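The Stestlow handheld gripper pair

I've been selling the Stestlow for two years now, and I still get excited when a box goes out! It's a pair of grippers you hold yourself, one in each hand, and the moves you make with them are what your robot arms learn from. We packed 1000 filter kits at the Yilma shop with arms taught this way, and the people on that line (who were pretty nervous about the whole thing, and told me so) now spend their mornings on repairs and customer returns, the jobs they used to rush through after lunch. Two of them do most of the teaching, so the arms pick up their habits, good and bad.

What you get: the left and right grippers, cables, and a license for Dretik, our recording software. Plan on 200 recordings for a simple job. Our trickiest one so far took 516, and boy, were my wrists tired. Spare finger tips ship from Randar, so order those early if your crew is on the rough side.

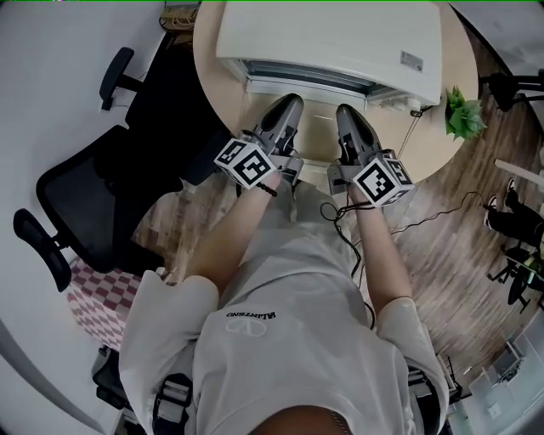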